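Bedding and bench notes: the flat fold, second pass

Posted Friday, filed under Laundry

My last post on folding drew more mail than anything I have written about grout, so I went back and did the test again with better controls. The question is a small one. Does a cotton shirt folded on a bed hold its shape in the drawer as well as one folded on a table? My working answer in November was no. I now think the surface matters less than the order of the folds, and that most of my earlier result came from rushing the hem.

The method was the same as before. Each garment was cotton, washed at a normal setting, dried on the line and left for an hour indoors. I folded it in thirds lengthwise, then doubled the hem up to the collar. Finished height was measured with a steel rule after the stack had sat overnight under its own weight. I recorded 156 folds on the table and 214 on the bed over the length of the trial. The numbers are uneven as the table was needed for meals.

The table is a Bokero, a plain thing with a hard top and square corners. It gives you a true edge to line up against, and I had assumed this was its main advantage. The bed has a medium mattress and a fitted sheet, which I pull tight before starting. A loose sheet drags under the cloth and takes the fold with it. On a tight one, the garment stays where it is put, provided you lift the hem and do not push it.
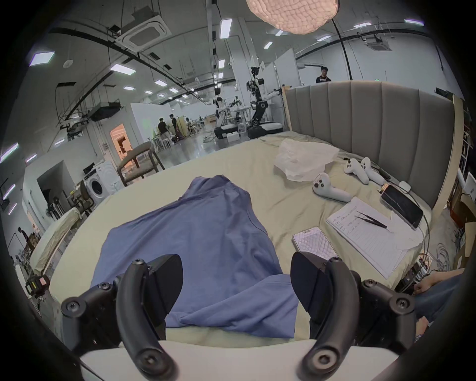
Collars gave me the most trouble, and they are where the bed came closest to losing. A soft collar has no structure of its own, so on a mattress it sinks a little and takes up whatever creases are on offer. The blue cotton piece on the sage-beige sheet has the problem: the hem end is doubled over, while the fold near the top, the one like a collar, is wrinkled. I now smooth that end first with the flat of the hand, working from the centre out, and leave the hem until last. Doing it in the other order traps slack in the middle of the garment, and the slack turns up later as a ridge across the chest.

Clearing the bed is the other half of the job. Game controllers and phones are heavy enough to dent the mattress, and a dent pulls the sheet off level for some distance on either side. Cables are worse, as a sleeve will catch on one and come back crooked. I keep a shallow Moncrieff tray on the dresser for this sort of thing and empty the bed into it before I start. Paper can stay if it is well away from the cloth.

Results, for those who skipped down. Once I had switched to smoothing the collar first, the median height of a bed fold was within a millimetre of a table fold. The spread was wider on the bed. Of the last 80 garments folded there, nine had to be redone, nearly all of them long-sleeved. I did not keep a redo count for the table, which was an oversight.

Wilma Carnegie wrote to ask whether a folding board would settle the matter. I tried the Plidov board for a week. It produces a consistent width and does nothing for the collar. It is also too narrow for anything cut generously through the shoulder, so the sleeves end up bunched behind. I have gone back to folding by eye.

A few readers asked about colour transfer from new denim. I don't stack denim with light cotton and have no data on it. The same goes for linen, which behaves differently enough to need its own trial.

Next on the list is fitted sheets, using the Brirness method with the corners nested one inside the other. I have two queen sets and one double to work with, and will post the measurements when the drawer has had a fortnight to settle.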